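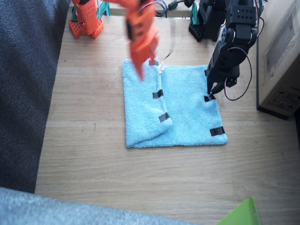

Okay, coats. I know, I know, I said last month's letter was the final word on outerwear, and then the temperature dropped and eleven of you wrote to ask what I'm wearing to the bus stop. So we're doing coats again, and after that a little bit on sweaters, and then I'll leave you alone until December.

The one I keep reaching for is the long camel wrap from Tindel. I've had it four winters now and the lining has been replaced once (the armpits went, as armpits do). It doesn't close very well in wind, so I gave up on the belt it came with and use a wide brown leather one I stole from a dress. Much better! The leather one has holes, so it stays where I put it, and the whole thing stops looking like a bathrobe. If you have a wrap coat you've fallen out of love with, try that before you donate it.

Several of you asked about the Kasten parka, the short one with the big patch pockets. I tried it on in two sizes and I wanted to love it so badly. The color is gorgeous, a sort of wet-slate green, and the pockets fit a paperback. But the shoulders sit way out past my own shoulders, and with a chunky knit underneath I could barely bend my arms to get my phone out. If you run broad up top it may be perfect on you. I'd skip it if you're narrow like me, or size down and wear thin layers. They're charging more than I'd like for it, too, though I've seen it drop by $100 right after the holidays two years in a row, so maybe sit on your hands for a bit.

Now, sweaters. I pulled mine out of the under-bed bin on Saturday and it was a sad sight. Pills everywhere, one moth hole (right at the cuff, where I can pretend it's a thumbhole) and that stale closet smell. I washed all of them by hand in the bathtub, in cool water with a capful of wool wash, and then did the towel trick on each one. For anyone new: you lay the sweater on a dry towel, roll the two up together like a sleeping bag, kneel on it, unroll, and then move the sweater to a second dry towel and pat it back into shape. Please don't wring it. I wrung out a merino turtleneck in college and it came out shaped like a tube sock.

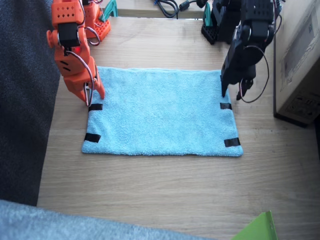
*Towel out flat, sweaters next.*

Drying takes forever, by the way. My thick fisherman one needed two full days, with a flip in the middle. Keep it away from the radiator even if you're impatient, and pull the ribbing in snug with your fingers while it's still damp, because that's your only chance to get the hem back from wherever it has wandered off to.

For the pills I went back to my old comb, the flat kind with the tiny teeth. I did buy one of those battery shavers last year and it's great on sweatpants and terrible on anything loosely knit (ask my gray cardigan, which now has a window in the elbow). Comb in one direction, lightly, with the fabric stretched over a hardcover book. Put on a movie. You'll be there a while.

And then the fun part, what to wear with it all! My uniform right now is a cream crewneck, the straight black jeans from Arkov, thick socks and loafers. I know the socks-and-loafers thing divides this list. Half of you told me it looks like a substitute teacher, and I'd like it noted that I had some extremely well-dressed substitute teachers. The jeans are the 903 cut, if you're hunting for them secondhand, and they run long, so plan on a hem or a fat cuff. I did a cuff. It picks up leaves.

One last thing on scarves. Flastolent sent a catalog and I've been staring at the giant plaid one on the back cover for a week. It's basically a blanket, and I already own a blanket, and I've worn that blanket as a scarf, with a kilt pin, to a dinner where people complimented it. So before you spend anything, go look at the back of your couch. Fold it corner to corner, drape it over one shoulder, belt it at the waist if it's slippery. If it sheds, wear it over something the same color.

We also passed 1,000 subscribers this month, which made me yelp out loud in a very quiet coffee shop. Thank you for telling your sisters and your coworkers! Next time I'm doing boots: resoling, waterproofing, and whether I can justify a second pair of brown ones when the first pair is fine. Hit reply and tell me what's in your closet that you can't figure out how to wear. I read every one, usually in bed, usually in the blanket.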